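Filling the tank at Rimedero

28 Jun 2021

I finally got to see our heating oil being delivered from the other side of the hose, and I have been talking about it to anyone who will stand still. Bethel Birhane drives for Pamham, the little fuel dealer out past the reservoir, and she let me follow her route for a morning. I have bought heating oil for years and never once thought about where the number on my bill comes from!

So, the price. I always figured the dealer just picked one. What Pamham does is look at what the terminal charges that morning (they call it the rack price), add a fixed margin for the truck and the driver and the office, and post it on the door by 7. If the rack moves overnight, the door moves too. Bethel showed me a notebook where she has written down the rack every day she has worked, and I could have sat in the cab reading it until dark. May was a slow climb with one odd dip in the middle that she still can't explain.

The second thing I loved was the meter. There's a register on the back of the truck that prints your ticket, and it corrects the volume for temperature, so a warm load in summer and a cold one in January get billed on the same footing. I had no idea. Gun-woo Seol, who has the big stone house at the top of Rimedero, took 2,063 gallons across his tanks last year and keeps every ticket in a cookie tin.

And then there's the question everyone in town asks me now that I've become the oil bore: lock in a price for winter, or float? I floated last year and did fine. This year I'm splitting it, 60 percent locked and the rest at whatever the door says. Seon-mi Pyo thinks I'm paying too much for peace of mind. She may be right, but I sleep better, and the locked part is refundable if I move, minus a small fee. Read that line in your contract before you sign, by the way. Mine was on the back in gray type.

I also came home and dipped my own tank with the stick. 28 inches, which on my chart is a good bit more than the float gauge was telling me. I've ordered a new gauge. If yours has read the same thing for months, go tap it and see if it moves.
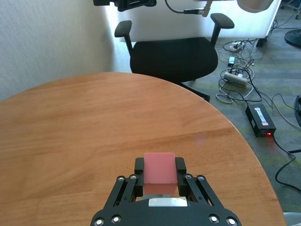
What I'm doing before fall

Getting the burner cleaned, first of all. Ha-rang Cha is booking into September already, so call soon if you use him. Then a new filter, and I want to paint the fill pipe cap red so whoever is driving can find it under snow (Bethel asked very politely).

I'm also going to start my own rack notebook. Page one is today's price, copied off the door in my terrible handwriting.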